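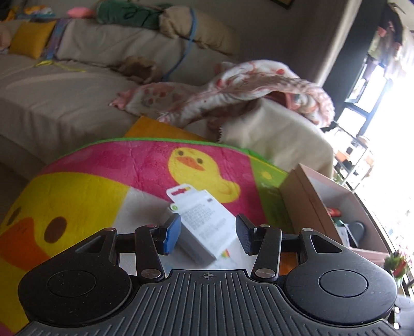
La pinza de mano con la caja blanca entre los dedos, sobre la manta de los patos.

Hola a toda la lista:

Perdonad el retraso, que prometí contaros lo de la jornada de puertas abiertas de Fledura el lunes y ya veis cuándo escribo. Fui el viernes por la tarde y me quedé hasta que empezaron a recoger las sillas, así que algo os puedo contar (¡y con ganas!).

Primero respondo a lo que preguntaban por aquí:

> ¿Alguien va a ir a lo de Fledura? A mí me pilla a 400 km y no me compensa
> si es otra charla con diapositivas. Me interesa saber si dejan tocar algo
> y si las pinzas son las mismas que enseñó Stasell en abril. También si
> dijeron algo de precios o de cuándo se podrán pedir.

A ver, por partes. Sí, dejan tocar, y mucho. La charla duró lo justo y luego nos pasaron las pinzas por turnos de 8 minutos, que se quedan cortísimos cuando le coges el gusto. La mía era toda negra, con dos brazos articulados y un travesaño que los une, y lo que más me llamó la atención son los dedos: uno lleva la almohadilla azul y el otro una negra con textura. Pregunté por qué eran distintas y me dijeron que están comparando agarres y que todavía no se han decidido por ninguna. A mí me convenció más la negra, pero es pura manía, no me hagáis mucho caso.

Lo de que sean las mismas de Stasell: no. Comparten el software de registro, que es el de Zarham, pero la mecánica es de Fledura de arriba abajo.

El ejercicio consistía en coger cosas de casa y dejarlas en otro sitio. Parece una tontería hasta que te toca una caja de pie encima de una manta de forro polar - el apoyo es blando y hay que entrar muy recto con los dos dedos para no empujarla. Con la base en la mano cuesta un rato pillar el ángulo de la muñeca. Yo abría demasiado y cerraba tarde, un desastre los primeros intentos.

De cifras: llevan 3000 agarres grabados con este modelo y quieren seguir sumando antes de tocar el diseño. De precios, ni palabra. Pregunté 2 veces y las dos me sonrieron muy amablemente.

Para quien no pudo venir, parece que repiten en el local de Hong, en otoño, con más pinzas y turnos más largos. En cuanto manden el formulario lo reenvío a la lista. Si alguien se anima a compartir coche, que lo diga por aquí y nos organizamos.

¡Un abrazo!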